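September, bench notes, equipment round

Purpose of today: settle what goes on the order before Dalal closes the sheet. Budget line is 2,000 for the whole cell, excluding the arm, which is already on the books. Anything over that goes to the next round and we wait.

Current state of the can cell: one arm, two-finger gripper, green tip pads, wire dispenser rack, woven plastic basket. Task is rack to basket, plus the single upright can on the open table as a start position.
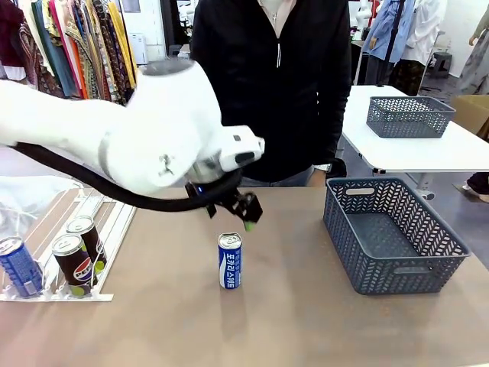 Tip pads are the first line. We are on the last set but one. Lustell sell them in packs of 8 and the lead time has slipped again, so I have put down 3 packs. Tipene thinks two will do if we stop using the same pads for the textile trials. Agreed in principle, but we share one gripper and changing pads between jobs costs more time than the pads are worth. Leaving it at 3.

Second line, racks. The sloped rails suit us and the cans present at a repeatable angle, but the rack is light and moves if a finger catches a rail. Options:

- Screw it to a base plate. Cheap, needs an afternoon in the workshop.
- Cosgrove heavy rack. Quote received, too wide for the table with the basket alongside.
- Second rack of the present type, kept as a spare. Small money.

Going with base plate and spare. Cosgrove quote filed, not taken up.

Third line, baskets. No purchase. The ones we have match, and the open weave has not caused trouble so far. Note for whoever reorders later: keep the same handle cut-out, the place position was taught off the upper back rim.

Fourth line, cable management. The loop under the arm is fine in the normal working range but I don't like it with the wrist rolled over. Ran the wrist through 90 degrees and back several times at low speed to check slack before pricing sleeving. 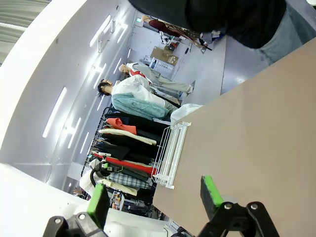

Slack is enough at the slow setting. Not tested at full speed. Restthorpe do a split sleeve with clips, sold by the metre, and Dalal has an account there. Added, with a few spare clips. I have not added the swivel bracket from the same catalogue, it would take roughly a quarter of the budget and we have no failure to justify it with.

Fifth line, table. Tipene wants a Nisten bench with slots so fixtures can be bolted straight down. Good bench. It eats most of the money by itself and would mean re-teaching every position. Deferred, but I'd like it at the top of the next round. If we get it, the base plate is redundant, so make that from offcut and don't spend on it.

Consumables: cans come out of petty cash, not this sheet. Dented ones to be swapped out before each run, the grip width is set for a sound can.

To do:

- Dalal: confirm carriage on the Lustell order
- Tipene: measure rack feet for base plate
- Me: full-speed cable check, then fix the sleeve length

Sheet closes Sunday night. Sleeve length is the only figure still open.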